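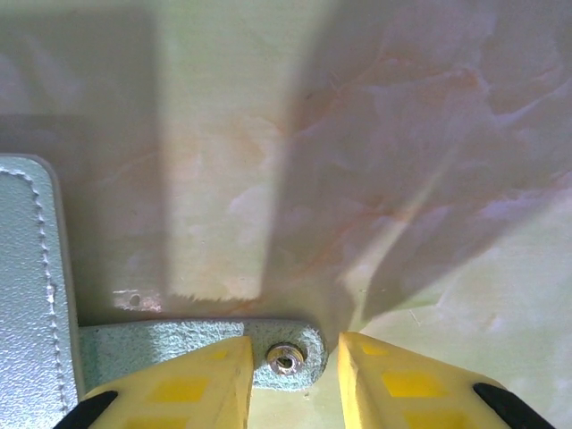
Straps, Ends and Grommets

Bench gallery, Wamus Leather Repair, Skarkport
Text by Anil Iyengar
Last updated November 23, 2024

The gallery covers narrow suede and leather straps: how the ends are shaped, how the holes are reinforced, and what goes wrong with both. Entries are short. Measurements are taken flat, with the strap at rest and no tension on it. Color names are ours and do not match any tannery's chart. Work on wide belts, dog leads and luggage handles is in the heavy goods gallery.

Strap ends

Rounded tip, suede
Pale blue-green suede with a speckled, fuzzy nap and a small round silver grommet near the end. The rounded outline has no corners to catch or curl, and on suede we prefer it to every other shape.

English point
Common on buckle straps. The point threads easily but is the first part to go soft. We recut it when more than 2 mm of the tip has lost its edge.

Square tip
Used where the end is stitched down or trapped between layers. A free square end in suede will dog-ear within a season.

Round punch and half punch
A round end punch cuts the curve in one strike. The half punch needs two, and the second must land exactly on the first or a small step remains at the center. Steps can be sanded out of firm leather. On suede they stay.

Grommets and eyelets

Grommet with washer
Two parts, set with a matched die. The washer goes on the back. We use these wherever a cord, pin or hook will pull on the hole.

Eyelet, single part
A barrel that splits and rolls over on the reverse. Lighter and cheaper, adequate for lacing. The rolled edge can cut suede if it is set too hard.

Hole size
Cut the hole slightly under the outside diameter of the barrel and push the barrel through. Suede stretches. A hole cut to full size will be loose after setting, and a loose grommet turns.

Edge distance
Measured from the rim of the grommet to the nearest cut edge. We treat one full barrel diameter as the minimum. Straps that arrive with less are marked on the ticket before any work starts.

Overset grommet
Cracked flange, usually in a star pattern. Drill out from the washer side. Do not pry; the nap tears away with the flange.

Underset grommet
The flange lifts under a fingernail. A second strike with the same die will sometimes close it. If the barrel has already leaned, replace it.

Finish
Nickel, brass and black are in the drawer. Black wears through at the inner rim first, where the hook rides. Edo brand dies leave a faint ring on the nickel finish. The ring polishes off — the black finish should not be polished at all.

Suede surface

Nap direction
Brush one way and the strap darkens, brush back and it lightens. Mark the direction in chalk on the reverse before cutting. Two straps for the same piece should run the same way.

Speckle
Some suedes have a mottled surface from the dye and some pick it up from abrasion. Test at an inside edge with a dry crepe block. Speckle that comes up with the block is wear or dust. Speckle that stays is in the dye and is left alone.

Crushed nap
Found in a ring where a die body or clamp has pressed. Steam from a distance, let it dry fully, then brush. Deep rings do not recover.

Backing
A strap under 2 mm thick gets a thin backing at the hole only. Skive the backing to nothing at its outer edge so that it does not print through to the front.

Leather beside suede

Pale blues and blue-grays
Smooth leather and suede dyed to a similar shade will read as two colors. The smooth side reflects, the nap absorbs. Customers who want a match should look at both materials in daylight, side by side, before approving.

Dye transfer
Pale leather takes color from anything dark it is stored against. Wrap straps in undyed tissue. Newspaper is not suitable.

Work surface
Marble for setting out and skiving, end-grain block for punching. A punch struck over stone loses its edge at once. Grommets are set on a steel anvil, with a scrap of firm leather under the strap.

From the Hodoroagă batch

Batch 139, received in March
A set of 20 suede straps from the Hodoroagă stock, all with loose grommets. Of these, 14 were reset in the original holes. The rest had torn toward the tip and were shortened, re-rounded and punched again.

Torn hole
The tear runs from the hole toward the tip, along the line of pull. Glue alone does not hold. If the strap can lose the length, cut behind the tear and make a new end.

Lengths after shortening
Shorten straps in pairs where they are worn in pairs. The second strap is cut to match the first even if its own grommet is sound.

Test pull
Hook, slow load by hand, ten seconds. The grommet must not turn or tip. Check the reverse for gaps under the washer, then brush the nap and bag the strap.

Back to gallery index
Heavy goods gallery
Drop-off hours and ticket form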